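Stondard side table, six months in

I bought the Stondard in December because I wanted something small with a pale top to set dishes on, and because it was 159 dollars and I'd already talked myself out of the bigger Kos one (lovely, but way too deep for my corner!). It has thin black legs, a light top, and it's been holding cups and bowls pretty much ever since.
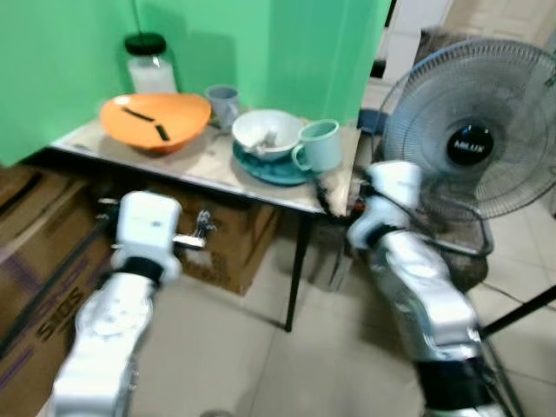 Photo: Jernell Home Reviews

So, the good stuff. It took me two tries to put together — my fault, I had a leg on backward — and it stands level on tile, which my old Fendus never did. A wide orange bowl, a white bowl on its saucer and a mug or two all fit without bumping elbows. I love that!

The top is where I get grumpy. It scuffs if you so much as look at it, and a pale finish doesn't hide much.

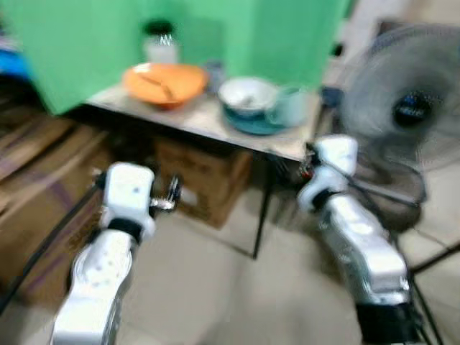 I've tried 3 different cleaners and the marks get lighter, but they don't leave. A tray would help, I guess, but then why buy a nice top? Still, I'd get it again for a plant corner or a coffee spot. Four stars, minus a bit for the scuffs.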